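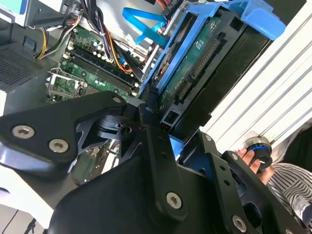 夹爪伸入打开的台式机箱,右上为蓝色托架中的硬盘,腕部相机视角。

用桌面机械臂拆旧台式机:夹爪安装、腕部相机对位与硬盘托架抽取

Sallance 工坊 发布于 11月

本文记录在共用工坊里用一台小型六轴臂做旧台式机拆解的配置过程,重点是夹爪进入机箱之后的部分。臂体组装、固件烧录和逆解参数见本系列前两篇,不再重复。下文把工坊自己做的控制程序称为 Bultholm,夹爪控制板称为 Cladstead,均为工坊内部叫法。

一、准备

1. 机械臂,末端法兰可装双指平行夹爪,重复定位误差不超过夹指厚度的三分之一。
2. 连杆式双指夹爪,金属板件,内六角螺钉固定。
3. 腕部相机,固定焦距,广角。焦距不可调的型号要先确认近距离成像是否清晰。
4. 内六角扳手一套,螺纹胶(中强度)。
5. 台面夹具或防滑垫。
6. 待拆机箱。先断电,拔电源线,按住开机键数秒放掉残余电荷,再拆侧板。

机箱平放,开口朝上。电源不要由机械臂处理,也不要打开电源外壳。

二、夹爪安装与紧固

夹爪侧板上的内六角螺钉要按对角顺序分两遍拧。第一遍只带到位,第二遍再加力。连杆销轴处的螺钉不可拧死,拧到无轴向窜动、手推夹指仍能顺滑开合为止。

装好后空载开合 100 次,再检查一遍螺钉。出现松动的位置退出螺钉,清理螺纹,上胶后重装,静置到螺纹胶固化。销轴螺钉上胶时只涂末端几圈螺纹,多余的胶会流进轴孔,把连杆粘住。

夹指内侧贴薄硅胶片。裸金属夹塑料托架容易打滑,夹电路板则有短路和刮伤的风险。贴片后重新标定闭合零点,否则 Cladstead 上报的开度会偏小。

三、腕部相机对位

相机装在腕部,夹爪在画面中占去很大面积。机箱内的可用视野主要在夹指之间和画面上部。调整相机支架时按以下要求检查:

- 夹指根部到指尖的走向在画面中可见,指尖不得被连杆板完全遮住。
- 夹爪全开和全闭两种状态下,目标区域都没有被遮挡。
- 相机线缆沿小臂外侧走线,腕关节处留一个活动环,转到极限位置时线不绷紧。

手眼标定采用棋盘格,取 10 个姿态。姿态之间要有明显的旋转差异,只做平移得不到可用的结果。标定板放在与机箱底板相同的高度,后续误差会小一些。

黑色夹爪对黑色支架、黑色内存插槽,对比度很低。曝光按机箱内部测光,不要用整幅自动曝光。浅色侧板和桌面会把整幅画面压暗,内存插槽一带的细节随之丢失。Bultholm 的配置里把测光窗口设在画面中上部,曝光锁定,白平衡锁定。

四、进入机箱前的检查

机箱里最容易出事的是线缆。电源线束通常横跨主板上方,SATA 数据线从硬盘一端绕回主板,弯曲半径小,受力后接口容易断裂。处理顺序:

1. 手工拔下硬盘的数据线和供电线。能看到金手指和接口裸露,再进入下一步。
2. 线束用扎带归到远离硬盘架的一侧。
3. 检查 CPU 插座。处理器已取下的,在插座上盖一块防静电泡棉,防止夹指或掉落的螺钉碰到触点。
4. 内存可以先不取,但要在程序里把插槽一带设为禁入区,高度取内存条顶边加 3 毫米。
5. 袖口收紧,手与夹指不得同时进入硬盘架区域。需要用手扶机箱面板时,扶外侧,另一人守急停。

五、抽取硬盘托架

多数品牌机的硬盘架是免工具结构,塑料托架两侧带弹片,捏住后沿导轨拉出。动作分段写,每段单独测试。

1. 悬停。夹爪移到硬盘架正上方,夹指全开,与支架边缘保持间隙。在画面里确认托架弹片位于两指之间。
2. 下降。速度设为最大值的一成。支架上如有突出的卡扣,下降路径要绕开,不要让指节从卡扣旁擦过。
3. 夹持。采用电流限制,不用位置控制。弹片压到底时电流会出现台阶,以此作为到位判据。
4. 拉出。沿导轨方向直线移动,夹爪姿态保持不变。先拉一小段,停住,读电流。电流持续上升说明导轨卡住或有线未拔,退回原位,手工检查。
5. 放置。移到防静电垫上方,缓慢张开夹指。垫子上方不要堆放其他零件。

导轨方向要实测。机箱摆放略有歪斜,直线移动就会变成斜拉。做法是在支架边缘取两个点,由 Bultholm 计算方向向量,每换一台机箱重取一次。

六、常见问题

夹指闭合后托架不动:弹片只压下一侧。检查两指中心与托架中心是否重合,偏差多半来自手眼标定。

拉出途中滑脱:硅胶片沾了灰。用异丙醇擦拭,仍打滑则更换。

夹爪开合有异响:连杆与侧板摩擦。退出销轴螺钉,加一片薄垫圈。

画面中指尖位置随时间漂移:相机支架螺钉松动,或者腕部发热使塑料支架变形。改用铝支架后重新标定。

下降时报碰撞但看不到接触:夹爪背面的板件碰到了机箱边框。腕部相机看不到这个位置,需要在碰撞模型里补上夹爪外形,机箱侧壁按实测高度建模。

七、参数记录

每台机箱单独存一份配置,文件名用机箱型号加序号。至少记录:导轨方向、夹持电流上限、禁入区顶点、曝光值。夹持电流从低往高试,找到弹片能压到底的最小值后固定下来,不同厂家的托架不要共用。

光驱和电源架的拆解用的是另一套夹指,外形图放在 Shabalala 分支的 fingers 目录下,装配顺序与第二节相同。

联系:Sallance 工坊留言板 | 版权所有 © Sallance 工坊,转载请保留出处 | 返回顶部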